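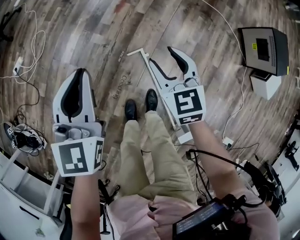 Figure 7.1 A plank floor in mixed browns, grays and weathered whites.

Chapter 7
Wood Floors and Moisture

7.1 Introduction

A wood floor is never at rest. Each board takes up water vapor when the air in the room is damp and gives it back when the air is dry, and its width changes as it does so. Change along the length of the board is small enough to be left out of most floor calculations. Change across the width is not, and most of the faults treated in this chapter – gaps, cupping, crowning and buckling – begin there.

The amount of water in a board is stated as its moisture content, the weight of water divided by the oven-dry weight of the wood. A sample that weighs 154 grams as cut and 139 grams after drying in the oven held 15 grams of water, and its moisture content was 10.8 percent. The value can exceed 100 percent in freshly cut lumber of some species.

Left long enough in steady air, a board reaches a moisture content at which it neither gains nor loses water. This is the equilibrium moisture content, and it depends mainly on relative humidity and to a lesser degree on temperature. Flooring should be laid close to the value it will hold in service. Boards laid too dry will swell against each other; boards laid too wet will shrink and open the joints.

Section 7.2 gives the shrinkage coefficients used in the rest of the book. Section 7.3 covers meters and their correction for species. Section 7.4 follows one case, the Hemeck warehouse conversion, in which readings were taken at 177 points from May until the floor was sanded. Subfloors and vapor retarders are left to Chapter 8.

Terms used in this chapter

Flat-sawn: cut so that the growth rings lie at a low angle to the face.
Quarter-sawn: cut so that the rings stand nearly upright to the face.
Cupping: edges of a board higher than its center.
Crowning: center of a board higher than its edges.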